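# What do people keep from their childhood bedrooms?

So this started as a two-page assignment and sort of got away from me. I wanted to know which toys and blankets people hang on to after they move out, and why those and not the other stuff. My advisor, Marlies Frei, told me to keep it small – good advice, which I followed for maybe a week.

I sent a short survey to 200 people through the Planberg student list in July and then did longer talks with three of them. Sanaa Sqalli let me come over and talk at her place, and Normand Dufour and Hannelore Widmer did theirs by phone. I asked everyone the same two questions: what did you keep, and where is it now?

The survey answers were short (a lot of "my bear, closet") but the talks were great! People start with the object and five minutes later they're telling you about their grandmother's kitchen.

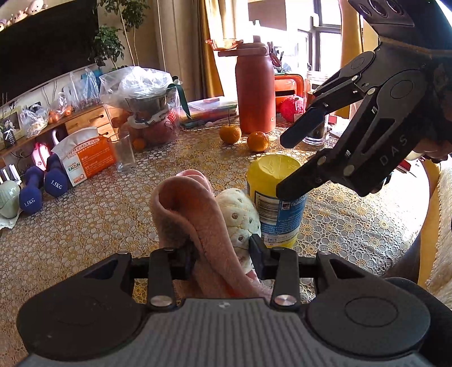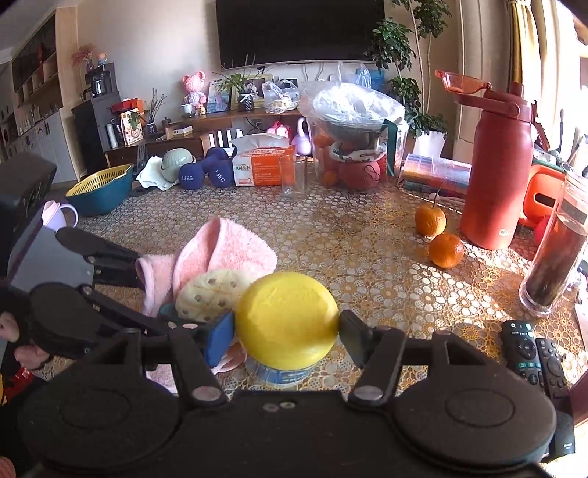 Soft things came up over and over. Normand still has a blanket he called Hukska, a word he made up before he could read. Hannelore gave away all her dolls and kept one board game with half the pieces missing – she says she'd never play it and would never throw it out either.

What I'd change: my second question was too vague. "Where is it now" got me answers like "Ohio." Next time I'd ask which room and which shelf, and I'd talk to some parents too, because plenty of people said their mom was the one who decided what stayed.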